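Call for Participants - Two-Arm Tabletop Build, Vustemura Shared Workshop

The Vustemura Shared Workshop invites applications from members and local residents to join the second stage of the Lallero build. Lallero is a two-arm robot intended for light kitchen tasks at home. Participants will be assigned to one of two groups, wiring or task trials, and will work under the direction of project lead Sharada Salian.

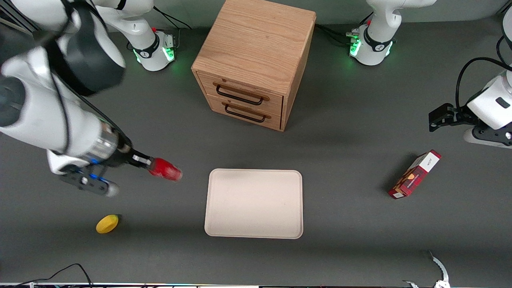

Applicants should be prepared to commit to 8 evening sessions beginning in September. No prior experience with robots is required, but participants must be able to follow written safety procedures and keep a clear work log. The task trials group will work with household items such as the beige tray, the red box and the small two-drawer cabinet with black bar handles, and will record each attempt on the forms provided. The wiring group will review the cable runs along the table and propose a permanent layout - drawings by hand are acceptable.

Sessions are held in the Iyengar Room at 76 Tostham Road. There is no fee. Participants must be 18 or older and must complete the workshop's tool orientation before the first session.

To apply, please submit a one-page letter stating your preferred group and your availability. Letters may be left at the front desk or mailed to the address given, marked "Lallero Build."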